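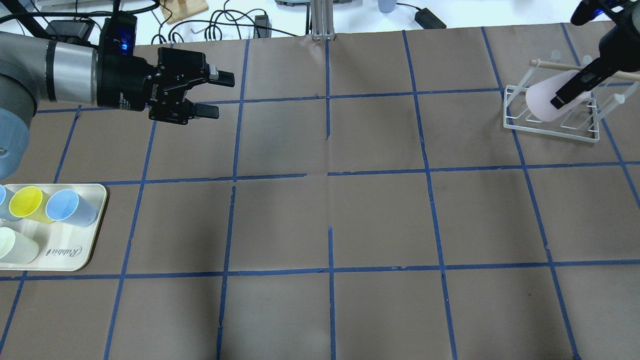 Marit Vasko
Doctoral candidate, urban cultural studies

4. How long does a wall last?

I came into this part of the project thinking the life of a mural would be easy to measure. You find the day it went up, you find the day it got painted over, you subtract. I had a spreadsheet ready and everything. Then I started on the walls along Gillies Street and spent most of August arguing with myself about what "went up" means.

Take the big side wall at Gillies and Collura, the one next to the old record shop. It has been buffed white, primed gray, tagged, primed again, and then painted by a crew over five days. Locals were calling it "the new one" while it was still gray. The neighborhood blog had a photo of the scaffold with the word "finished" under it two days before the crew left. So for dating I settled on the first photo in which the whole design can be made out, and I use that rule for all 29 walls in the sample, even where it bugs me (and it does bug me, especially for the roll-down gates, which only show up in photos taken after closing time).

My main source is the blog archive, 3593 posts going back 12 years. I read all of them. Many are not about walls at all: a diner closing, a stoop sale, somebody's lost parrot. I kept reading those anyway because the walls turn up in the background, and a mural behind a lost parrot flyer is as good a record as any. The other source is the permit file at the Stedau district office, which I was allowed to copy by hand. The permits cover walls on city property and a few private ones where a lift blocked the sidewalk. 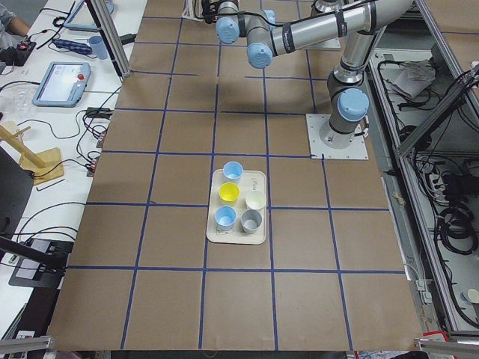 Figure 3. Paper cups on a beige plastic tray; tabletop with brown paper and blue tape.

The two sources disagree more than I expected. The permit gives the days a crew was supposed to be there, and the blog gives the days somebody walked past with a phone. Rain moves the first one. The second depends on where the blogger was buying coffee that year, and I mean that seriously: when the café on Collura shut, the number of dated photos for that block drops to almost nothing until the bakery opens. I treat those gaps as missing data and leave the end dates open.

What I can say is that sponsored walls turn over faster. The Skisolel festival walls were repainted most summers, usually by a new artist and often with the old piece still in good shape. I liked some of those old pieces a lot, and I've tried to keep that out of the coding. Walls painted on an owner's say-so, with no festival and no sponsor, tend to sit there until the building changes hands. The memorial portraits are a group of their own. They get touched up, and once or twice moved to a neighboring wall, and I ended up coding a moved portrait as a continuation if the same crew did both.

The comments under the posts were a late addition. There are more than 300 under one post alone, dated 1/29/18, about the plan to cover the trumpet player on the Stedau garage. People fight about the picture, then about the garage, then about parking, and somewhere in the middle a former tenant lists every painting that wall ever had, in order. I checked the list against the photos and could confirm all of it except the first entry, which is older than the archive. I have left that one out of the totals but put it in the appendix.

Section 5 goes back to the gates, where the dating rule works least well.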